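Pludurix stellt Textilaufbereitung auf Niedertemperaturverfahren um

Prullberg, 16. Dezember 2019 – Die Pludurix GmbH hat die Umrüstung ihrer Wäscherei am Standort Prullberg abgeschlossen. Objekttextilien aus Hotellerie und Pflege werden dort künftig im Niedertemperaturverfahren aufbereitet. Die Dosiertechnik lieferte Gatel, die Wärmerückgewinnung plante das Ingenieurbüro Dijkstra.

Die Anlage umfasst 11 Waschschleudermaschinen und sieben Trockner. Im Probebetrieb, der im Oktober begann, wurden 1.294 Chargen protokolliert. Erfasst wurden Restfeuchte, Weißgrad und Reißfestigkeit der Gewebe. Die Auswertung nach Gewebeart liegt den Vertragskunden vor.
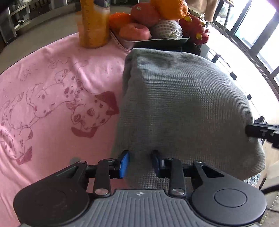 Für Strukturgewebe wie Waffelpiqué gilt ein eigenes Trocknungsprogramm mit reduzierter Ablufttemperatur und verlängerter Abkühlphase. Glattgewebe werden wie bisher gemangelt. Bestehende Lieferverträge bleiben unverändert gültig.

Pressekontakt:
Pludurix GmbH, Unternehmenskommunikation, Prullberg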